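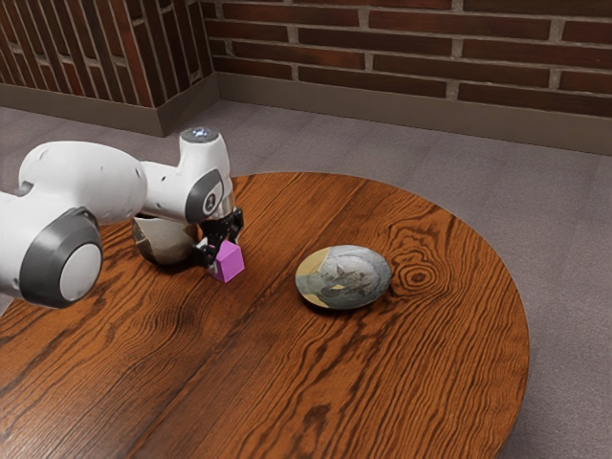 The robot arm at the round table, with its cube.

How does a robot learn to pick up a cube?

In February our class visited the open day at Horard, where people teach robots to use their hands. A robot hand is called a gripper. It has two fingers and no thumb, and with these two it must do all its work.

The first thing we learned is that the robot practices inside a computer. The table, the bricks of the wall and the cube are all drawn by a program named Padow. If the arm knocks over a bowl in Padow, no bowl is broken. The guide can press one key and start again.

The robot on the big screen was called Hikik. We watched it for 14 minutes. The job sounds very easy: go to the cube, close the fingers, lift. But try it yourself at home with two pencils and a small box! You must come down at the right place and you must not push the box away.

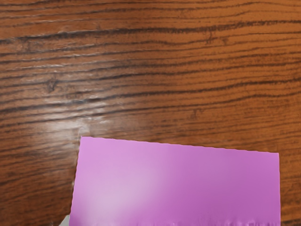
Last changed: December 9, 2019

The computer also makes pictures from very near. In such a picture there is mostly wood, with its dark lines, and one big pink-purple shape. A person can feel a little lost when looking at it. For a robot, a picture is a long list of numbers, and it must find out from the numbers where one thing stops and the table begins. A shiny place on the wood can make this harder, as the color changes there.

How many times must it practice? The guide told us that Hikik did 800 tries before the open day. A child of 7 or 8 years would be very bored, but a computer does not get bored.

After the demonstration we could ask questions in the Mekonnen room. One girl asked if the robot knows what a cube is. The answer was no. It knows some things about the shape and the place, but it does not know that you can build a tower with it.

Words to remember
Gripper: the hand of a robot.
Simulation: a world made by a computer, where you can practice.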